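De: Aleksi Tuominen
Para: lista de percepção
Assunto: Re: máscara da garra no Flitach

Oi, Dilruba, oi, gente!

Dilruba Bepari escreveu:
> A máscara fixa serve para as duas câmeras ou
> preciso gerar uma por garra? No Nelton a
> odometria ainda escorrega perto da mesa.

Uma por garra, sem dúvida. Rodei ontem o ramo novo nos 3.911 quadros e adorei o resultado — só 9 perderam o rastreio!

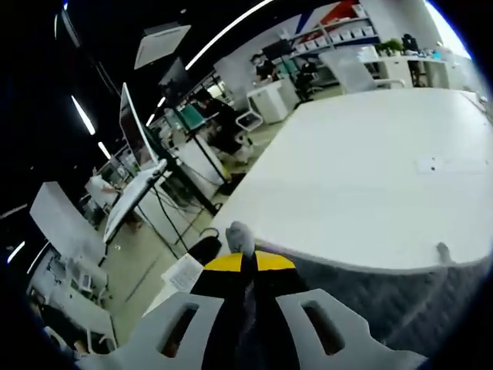

Dedos e corpo central: tudo isso entra na máscara.

O que me anima mais é o chão e o teto voltarem a contribuir com pontos.

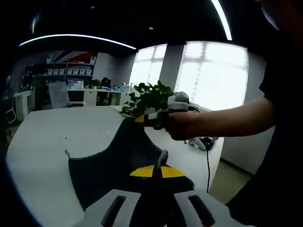
O filtro de movimento do Flitach agora separa o que é fundo do que se mexe por conta própria. O caso que eu queria testar era a segunda garra fechada nos caules da planta, com o braço entrando pela direita: folhas contra janela clara são um horror para o detector, e mesmo assim as faixas de luz do teto seguram a pose. Baixei o limiar para 15, testem aí.
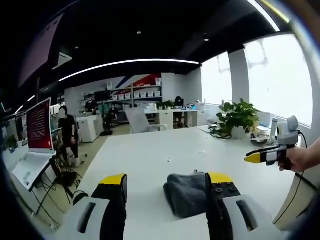
Pano dobrado entre os dedos, segunda garra à direita.

Para o pano ainda falta segmentação decente. Ebuka, você mexe nisso antes de junho?

Abraços,
Aleksi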